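Subject: Re: [dunley-history] Founding date of the Rellton mill
Date: Sat 24 July

I've read the earlier message a couple of times now and I'm still not buying it. Quoting the part I mean:

> The plaque on the north wall plainly says 1878, and the county booklet
> says the same, so we have two independent sources. Add the Grisard
> family story about the millstones coming up by ox cart the winter
> before, and I think we can call it settled. I'd like to put 1878 on
> the new sign and on the website before the fall open house. If anyone
> has a real objection, now is the time.

OK, I have a real objection.

First, the plaque. It went up when the road was widened, long after anyone who saw the mill built was dead. Whoever ordered it got the date from somewhere, and I would bet good money it came from the booklet. The wording is nearly the same, down to "erected by industrious settlers." If the plaque copied the booklet, then you have one source, and it's a booklet with no footnotes. I have my copy open on the desk. It also puts the Giraldo ferry on the wrong side of the creek and gives the church two different steeples.

Second, the ox cart. I like that story as much as the next person. I've also heard it told about the mill in Dunley, with the same winter and the same broken axle. Stories like that move around. I'm willing to believe some stones came up some road behind some oxen. I don't see how that gives you a year.

Now for what we do have on paper. The deed in book 2, page 50 transfers the lot "with the mill thereon standing, and the race and dam." I read it at the courthouse in April and copied it out by hand, and then went back after lunch and checked my copy. The deed is older than the date on the plaque. You can argue that the "mill" was a sawmill and the present building replaced it, and a few people on this list have argued that before. Fine. But then the sign has to say which mill it's talking about, and the draft I saw doesn't.

The tax roll doesn't help as much as people claim. Entry 2743 lists "mill property, improved" and that's all it lists. Improved how? A new roof is an improvement. So is a fence. Last year somebody here read that line as proof of a brand new building, and it got repeated until it sounded like a fact. I went looking for the assessor's notes that should go with it and the folder for that district is empty. Maybe they were misfiled. I'd be glad to be told where they went.

As for the beams, the idea of having them dated by their rings keeps coming up - usually from people who haven't priced it. I'm not against it. But the floor beams have been swapped out at least once, and you can see newer saw marks on several of them from the basement stairs. If you test the wrong beam you'll get a very exact date for a repair. Anyone who does the work should be taking samples from the sill and the wheel pit, and should say in writing which timbers they used and why.

I also don't follow the hurry. The open house happened last fall without a new sign and people still came and ate the pie. Once a date is cut into a sign it gets copied into school reports and the tourist flyer, and then in ten years somebody on this list will tell me the flyer is an independent source.

What I'd put up, if something has to go up, is "in operation by the 1870s" and leave it there. The deed backs that up and so does everything else. It isn't as pretty as a single year. If the Grisard papers ever get opened and there's a bill for lumber or a letter with a date on it, change the sign then. I'd help pay for the new one.

Two smaller things while I'm at it. The web page still calls the wheel "original." It can't be, because the mill ran on a turbine for years and the wheel was brought in from somewhere else when the building was restored. And the map on that same page has north pointing off to the left, with nothing to tell you so. Could whoever has the password fix both?

I'll bring my copy of the deed to the next meeting. Please read the whole page and not just the line I've marked - there's a boundary description near the bottom that I can't make sense of, and it may matter for where the first dam stood.

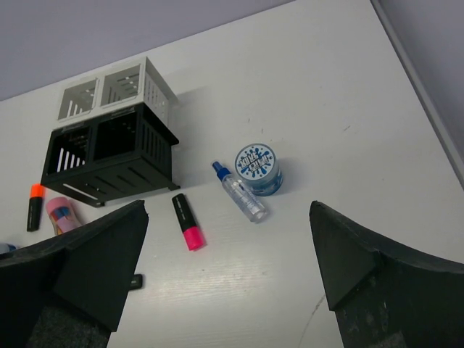 Which document gives the best evidence that a mill stood on the lot before the date on the plaque?
The deed in book 2, page 50, which transfers the lot with the mill already standing on it.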